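Favska Cut-to-Size Foam
Upholstery and packing foam, sold by Brastdale Supplies

Stock code: 2324
Thickness: 39 mm
Price: from £5.59 a piece

Most foam pages will tell you their foam "never goes flat". We have sold the stuff long enough to doubt that. All foam goes flat if you sit on it every day, and the only real question is how soon. Favska is a decent mid-price foam and we stock it for window seats, dog beds, stools and packing out tool cases.

The maker calls it "orthopaedic grade". We asked what that meant and got a leaflet with a smiling couple on it, so we have left the phrase off our labels. It is medium firm. If you want a seat for an office chair, look at the Harkura firm sheet instead - it costs more and it is heavier to post.

Offcuts and small shapes are sold by the bag. Sponge and foam pieces come as they fall, mostly in cream, and you can't pick the sizes. 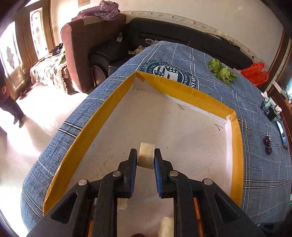 Cutting and delivery

We cut straight lines free of charge. Curves cost extra and need a paper pattern, drawn full size. Please don't send a phone photo of your old cushion and ask Trilok Uniyal to guess. He will ring you back and ask for the pattern anyway.

Sheets travel rolled and need a day to flatten out. Cut pieces can be up to 3 mm over or under. Anyone promising you better than that in soft foam is probably measuring it squashed.

What buyers say

"Fine for a bench we use at weekends. Not sure I believe the ten-year claim on the wrapper." - Kuldeep Singhal, May

We aren't sure either. Our own guarantee is for two years, and it doesn't cover dogs.

Price checked 17 Jul 2023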